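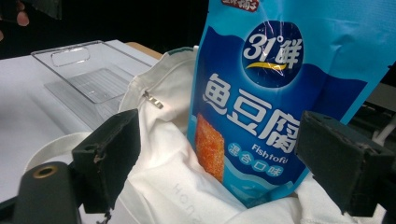

Chapter 4
Keeping People: Why Employees Stay and Why They Leave

Most of us can remember the first week of a job better than we can remember the third year of it. There was the new badge, the coffee machine that needed explaining, the kind person who showed us where to sit (and, if we were lucky, where to eat). By the third year all of that has faded into routine, and it is usually somewhere in the routine that people begin to think about leaving. This chapter is about that slow and rather quiet stretch of working life, and about what a manager can do with it.

We will spend a good deal of time with Billomach, a packaging firm in the town of Gikport that had 100 people on its payroll one September and 89 of the same people the next. Eleven departures may not sound like many, and the directors certainly didn't lose sleep over them. But seven of the eleven came from a single department, and when you look at it that way the picture changes a great deal!

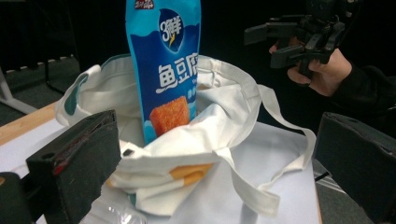
Figure 4.1 A packet of fish tofu snacks in a white canvas tote bag.

Before we go further, let us agree on a few words. Turnover is the share of employees who leave in a given period. Voluntary turnover counts only those who chose to go, and it leaves out retirements, layoffs and dismissals. Retention looks at the same matter from the other side and asks who is still with us. You will meet all of these terms again in Section 4.2, where we work through the arithmetic slowly, so please don't worry if they blur together for now.

Pay matters, of course, and we gave it the whole of Chapter 3. Still, when Lammers, a rival across the river, offered raises of up to 19 percent to its warehouse teams, it went on losing them at much the same rate as before. Their exit interviews spoke of shifts changed at short notice and of supervisors who never seemed to have a spare minute.
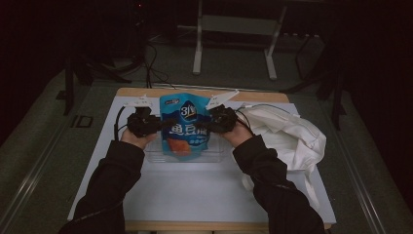
Osamu Maruyama remarked, on reading an early draft of this chapter, that exit interviews come too late to help anyone, and that he would sooner ask people why they stay while they are still there to answer. We have taken his point to heart, and Section 4.4 is given over to the "stay interview" and how to hold one without making everybody nervous.

As you read, keep in mind a job you have left, even a summer one, and try to recall when you first thought of going.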